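Fanlow Residents' Association
Minutes of the general meeting, August 12, 2023

Chair: Märta Dalen
Minutes: Holger Ljungberg

1. Minutes of the April meeting
Approved with one correction. Under item 4, "stop valve" should read "check valve."

2. Water pressure, upper floors
H. Ljungberg reported static pressure readings from both risers. The east riser is within limits. The west riser drops when the laundry is in use. Gomano has quoted 550 for a replacement pressure reducer, labor included. Quote accepted. Work to be scheduled on a weekday morning, with notice posted in the stairwell.

3. Kitchen drains
Slow drainage reported in 2 units. Residents are asked to clean the trap under the sink before requesting a plumber. Grease is not to be poured into the drain. Aidoo will flush the shared line for 200.

4. Bicycle room
Untagged bicycles will be moved to the yard after 20 days. M. Dalen to print the tags.

5. Other business
Request to repaint the entrance door deferred. Color samples are to be brought to the next meeting.

Meeting adjourned.
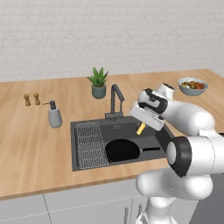
Filed under: Minutes, Kitchens and Plumbing

Approved minutes are kept in the binder by the mailboxes. Corrections should be sent to H. Ljungberg in writing.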